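Jun 20, 2018

The trouble with a snow plan written in June

Siseck airport has published its new plan for winter disruption, and I have read it twice, which I suspect is once more than most of the people who approved it. It runs to a great many headings. There is a section on "passenger welfare", a section on "messaging" and a diagram with arrows going both ways. What I could not find was a sentence telling a family stuck at gate level at two in the morning where they might lie down.

You may remember last December. An inch or so of wet snow fell before lunch, and by teatime the departures board had turned into a list of apologies. On the airport's own figures 2,783 passengers spent the night in the building. The plan that was meant to cover them provided for 300 camp beds, of which 123 were found. The rest were in a storage unit off the ring road, on the far side of the snow.

I was there for some of it. The cafe by security closed at nine, as it does every night, and the staff pulled the shutter down in front of a queue. I don't blame them, they had homes to get to and were told nothing different. The airport's website had a page called "Help if you're stranded". I tried it on my phone and got a 404.

So I would like to be pleased about the new plan. A firm called Rusemetti was hired to write it, and someone has clearly thought about the paperwork. Each duty manager will have a folder. Each folder will have a tab for weather. There will be a rehearsal in the autumn, on a quiet morning, with staff pretending to be passengers, and I dare say it will go very well. Staff pretending to be passengers know where the toilets are.

What worries me is how much of it rests on other people turning up. The extra buses are to come from Camacho, the coach firm, "subject to availability". The blankets are to come from the airlines, who said last winter that blankets were the airport's job, and who have not, as far as I can see, signed anything since. The plan says that partners "will be encouraged" to share stock. I have been encouraged to do many things in my life and have done hardly any of them.

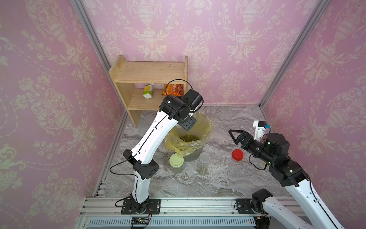
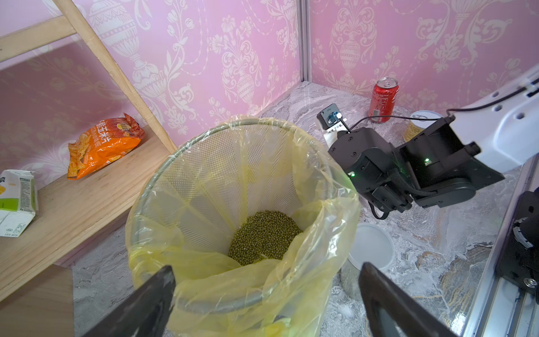
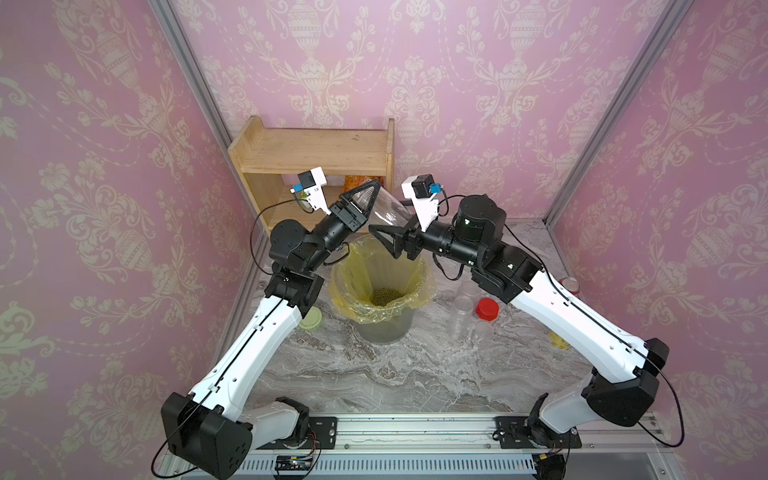
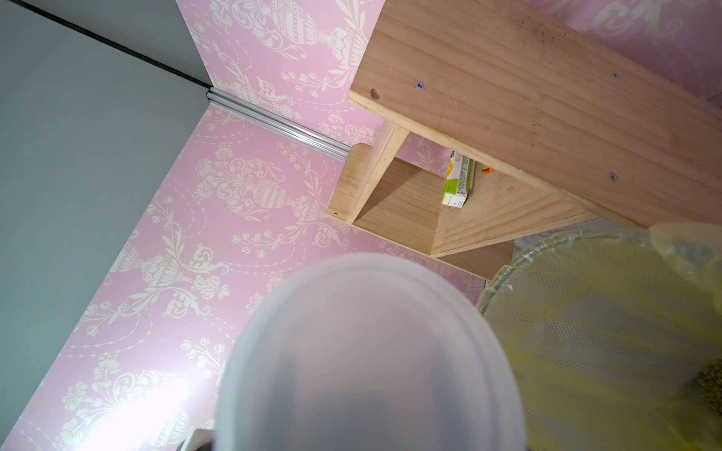
One reader, Storico, wrote in after my last column on the subject to say that I was being unfair, that snow here is rare, that no airport can keep thousands of beds on hand for one bad night every few years, and that people who fly in winter ought to pack a jumper and a sandwich and expect the worst. Fares are low because airports are run lean, the letter went on, and if I wanted a bed for every passenger I should say who was going to pay for it.

It's a reasonable point and I have turned it over a good deal. I don't want a bed for every passenger. I would settle for the beds that were promised being in the same building as the people. I would settle for the cafe staying open, or at least for its bread being handed over the counter before the shutter comes down. As for who pays, we are paying already. There is a passenger charge on every ticket out of Siseck, and it went up in the spring, and the notice announcing it used the word "resilience".

Nor am I sure about rare. We have had three bad nights in the winters since the new pier opened, one of them fog and one of them a power failure that had nothing to do with the weather at all. Call each of them a freak event if you like. The floor is just as hard.

There is one change in the plan I do like, tucked into the back pages. Announcements are to be made every half hour overnight even when there is nothing to announce. Anyone who has sat under a silent loudspeaker at three o'clock will see the sense in that. Being told that there is no news is a good deal better than wondering whether everyone with a radio has gone home. It costs next to nothing, and I can't think why it took a consultant to suggest it.

The rest I will believe when I see it. The airport says the plan will be "kept under review", and has invited comments from the public until the end of next month. Mine will be short. Where are the beds being kept, who has the key, and does that person live on our side of the ring road?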